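Notebook, April, afternoon. Garment segmentation and grasp proposals, Plonia branch.

Picked up from the mask problem. The segmenter trained on the Brornus set loses black cloth on printed bedding: it follows the print edges and drops the seams. Reran with the exposure clamp at 62 and the proposal cap at 1000. Better on hems, no change on ribbing.
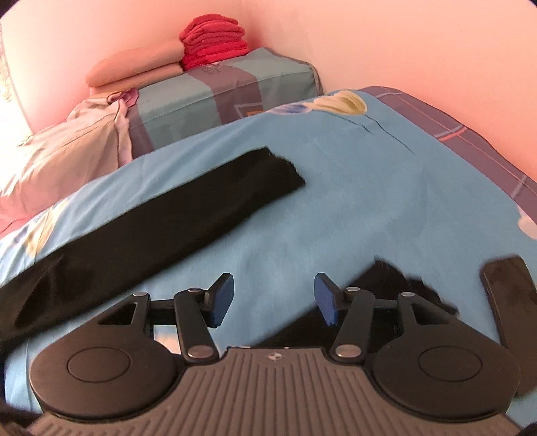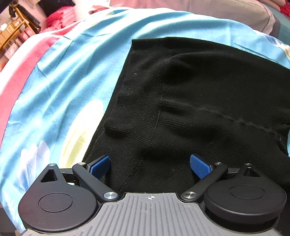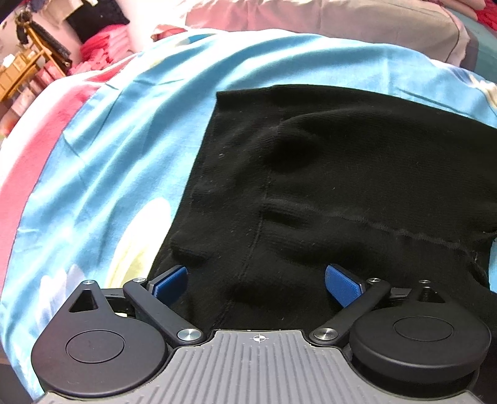
Photos: Okska handheld set, wrist view

Second and third are the black ribbed knit, jaws open. Lint specks come up as corner features in both, so the tracker locks onto lint and ignores the seam. Median filter, kernel 5, removes most of them. First one goes in the negatives: nothing between the pads, and the planner still returned a grasp at 70 percent confidence. Suspect the black strip on the left.

To do: mask the finger pads before feature extraction, log pad gap with each proposal, ask Lapiņa for their seam labels. Config saved under plonia/cloth. Threshold left where it was until the rerun finishes.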